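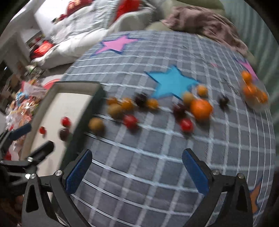

图1 手持夹爪在格纹毯上进行水果分拣作业，两指处于张开状态

手持夹爪指垫脱落故障的分析与处理
课程项目报告（Terncombe项目第二小组）
2025年6月26日

一、项目背景

本组的课题是用手持夹爪采集水果分拣的操作数据，供后续的模仿学习训练使用。操作者左右手各持一只夹爪，把散放在毯子上的小水果逐个夹起，放进托盘。每只夹爪由外壳、扳机、连杆和两根夹指组成，夹指内侧装有带纹理的软质指垫，夹爪上装一个广角镜头。结构件的图纸来自上一届的Garba课题组，我们改动了夹指的长度和指垫的安装槽，其余部分沿用。

采集地点在组员的住处，作业面是铺开的毯子。选择家庭环境是课题要求的一部分，目的是让背景和物品摆放接近日常情况。水果以小番茄、李子和柑橘类为主，大小和软硬差别比较明显，对夹持力的控制有一定要求。

二、故障经过

四月份开始正式采集，前39段录制没有发现异常。第40段录制中，操作者夹取一颗李子时，右手夹爪的一片指垫从安装槽内滑出，露出夹指端部的硬质边缘。操作者当时没有察觉，继续合拢扳机，李子果皮被划破，果汁流进了夹指根部。接着又夹了一颗小番茄，也被压裂。录制到这里才停下来。

停机后检查发现以下情况：
（1）右手夹爪的内侧指垫已经完全脱出，背面双面胶残留不均匀，靠近指尖的一段基本没有胶。
（2）夹指根部有一颗螺钉松动，用手可以拧动。
（3）扳机回弹变慢，松手后夹指不能回到最大开度。
（4）左手夹爪外观正常，但用手推指垫时能感到轻微位移。

操作者左手食指在取下指垫时被夹指边缘划了一道小口，没有出血，做了消毒处理。这件事本来可以避免，后面在安全部分单独说明。

三、原因分析

我们最初认为是胶的质量问题，换了同一规格的新胶以后重新试验。方法是反复夹取同一颗柑橘，每夹一次检查指垫位置。换胶后的指垫在第90次夹取时又出现了可见的移位。说明只换胶不能解决问题。

随后拆开夹指测量安装槽，发现槽深比图纸小。原因在我们自己的改动上：夹指加长以后，为了保证强度，把槽底加厚了，指垫厚度没有跟着调整。结果指垫露出槽口的部分偏多，夹持圆形水果时，侧向力几乎全部由胶层承担。李子和小番茄表皮光滑，操作者为了防止打滑会不自觉地加大握力，胶层受力更大。

螺钉松动是另一个问题。装配时没有使用防松措施，频繁开合之后螺钉慢慢退出。松动以后两根夹指不再平行，指尖先接触，指垫前端受到向外的剥离力，这和胶层在指尖一段先失效的现象对得上。

回弹变慢的原因是果汁。清洗根部以后回弹恢复正常，没有发现弹簧损坏。

综合起来，主要原因是安装槽过浅，螺钉松动加快了脱落，果汁进入转轴属于脱落之后的次生问题。

四、处理措施

1. 重新打印夹指，安装槽恢复到原图纸深度，并在指尖一侧增加一道挡边，挡边高度低于指垫表面。
2. 夹指外露的棱边全部倒圆，打印后再用砂纸打磨。
3. 螺钉涂低强度螺纹胶，装好后静置过夜再使用。
4. 转轴外侧加一圈薄硅胶套。硅胶套第一版太紧，影响扳机手感，放大内径后可以接受。
5. 胶改用Groltel的薄型双面胶，粘贴前用酒精擦拭槽底。

改装完成后用同样的方法做了3轮试验，每轮夹取90次，指垫没有出现可见移位。第三轮结束时右手夹爪有一颗螺钉略有松动，重新涂胶后继续观察。由于试验次数有限，长期使用的情况还不能下结论。

五、对数据的影响

第40段录制整段作废。往前回看时，在第38段和第39段中也能看出指垫位置偏移，画面里指垫下沿和夹指边缘不再对齐。这2段最后标记为“待定”，没有放进训练集。更早的录制逐段看过一遍，没有发现明显偏移，予以保留。

回看时还遇到一个困难：夹爪移动较快时画面有运动模糊，指垫边缘看不清，只能挑夹爪停顿的瞬间来判断。因此不能完全排除更早的录制中有小幅度的移位。如果以后有条件，应当在指垫侧面画一条对位线，检查时会方便很多。

六、安全方面的改进

这次划伤虽然轻微，但暴露出操作流程上的漏洞。原来的流程只规定了录制前检查镜头和存储卡，没有规定检查机械部分，也没有写明出现异常时由谁喊停。现在改为：

——每段录制前用拇指推一下四片指垫，有位移就不开始；
——每完成一组录制，检查一次夹指螺钉；
——夹持手感突然变化时立即松开扳机，把夹爪放在托盘外，不要用手直接去摸夹指内侧；
——拆换指垫必须戴手套，并使用塑料撬片；
——破损的水果当场取走，擦干净毯面后再继续；
——用于采集的水果不再食用。

上述内容已经打印出来贴在工具箱盖内侧，电子版放在Flalside共享目录下。

七、遗留问题

硅胶套的耐用性没有测试。夹取大个柑橘时夹指接近最大开度，挡边会不会先碰到果皮，目前只试过少数几次，没有留下划痕，但样本太少。左手夹爪还在使用旧夹指，只重新贴了胶，计划在下一批打印件到货后更换，更换之前左手只负责扶托盘和拨动水果，不做夹取。

附件：夹指修改前后图纸、试验记录表、录制检查表。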